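Annotators wanted – robot safety rules, simulated office

Kakine is looking for 10 people to check sim runs against our good practice sheet. Remote, part time. You watch, you mark rule breaks, you write one line on each. No coding needed. 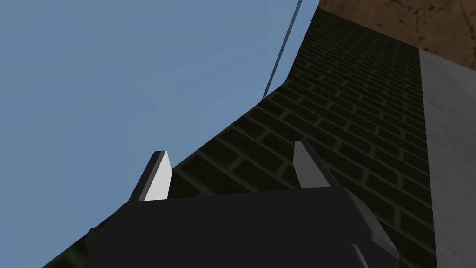
What you'd be checking
Clearance before the gripper closes. Hold on tall items – tilt, support from underneath. Anything near desks and chairs.
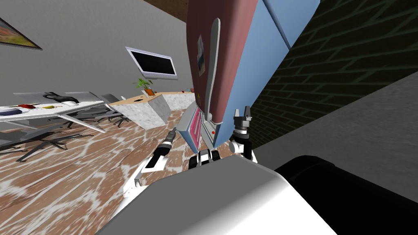

Tall cabinet held close, office sim.

Pay is $30 an hour, paid trial of 87 clips first. Must be able to start in June, and read the rule sheet befor you apply pls. Questions to Witold Czerwiński at Kakine.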